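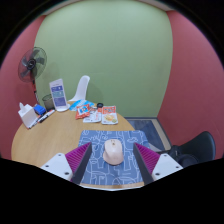
How many demonstrations do you need before a robot can pick something up and put it down where you want it? For the one task I looked at, 300 got me something I'd be happy to show people, and going up to 810 bought much less than I'd hoped.

## What I was trying to find out

My project sits inside the Perimari work on teaching arms by hand. You hold a gripper, you do the job yourself, and the recordings become the training data. I came to it in June knowing next to nothing, and the first thing I wanted to know was whether it matters *how* you do the job. If I always approach from the same side at the same speed, does the policy learn faster, or does it just learn to be me?

The task was moving a computer mouse between the table and its mat. I liked it because the shape is rounded, so a sloppy grasp matters, and because it's the sort of thing that lives on everybody's desk.

## Collecting

I recorded two sets:

- **Tidy set** - same approach direction, same pace, start positions kept near the middle of the mat
- **Messy set** - approach from wherever, pace all over the place, start positions anywhere I could reach

I kept going until I had 2126 clips in total, which sounds grand until you throw out the bad ones. Plenty had tracking dropouts, and in a lot of the early ones I let go too soon or dithered (you can see me dithering in the trajectories, it's quite embarrassing). From what was left I built training sets of 30, 300 and 810 for each style, with the same network and settings throughout. Training ran on Hernodano, the shared machine, mostly overnight.

One thing I'd pass on to whoever does this next: your wrist gets tired and your grasps change. My late-evening clips have a noticeably lower lift than the morning ones. I started shuffling the clips before splitting them, which I should have done from the beginning.
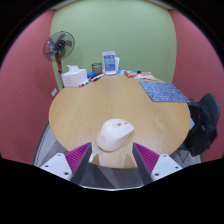 Policarpio read my draft and wrote back that the messy set was really two changes at once, approach and start position, so I couldn't say which of them had done the work. Fair point, and it stung a bit! I had no time to record a third set properly, so I went back and picked out messy clips whose start positions happened to fall near the middle. There were only enough for the 30 size. It's a weak check, but the result leaned the same way as the main one, so I've left it in the appendix with a warning on it.

## What came out

At 30 clips, tidy won easily. The messy policy hovered, changed its mind and often closed on nothing. I think it simply hadn't seen enough of any one approach to commit to it.

At 300 it flipped. The tidy policy was lovely when the mouse started where I'd always put it and hopeless when I moved it towards the edge of the table. The messy one coped with both, though its movements were uglier - lots of small corrections on the way down.

At 810 the messy policy got smoother but its failures were mostly the same failures: it closed a touch too high on the rounded back, the mouse slid, and the policy carried on to the drop point as if it still had hold of it. More of the same data didn't fix that. I suspect it needs clips where I fumble and recover, and I'd deleted nearly all of those as bad ones. Annoying.

## If I had another term

I'd keep the fumbles. I'd also separate approach from start position properly, and try a second object with flat sides. My plan for that is in the Gorkis folder along with the split lists, and the plotting script needs its paths changing before it will run on anyone else's account.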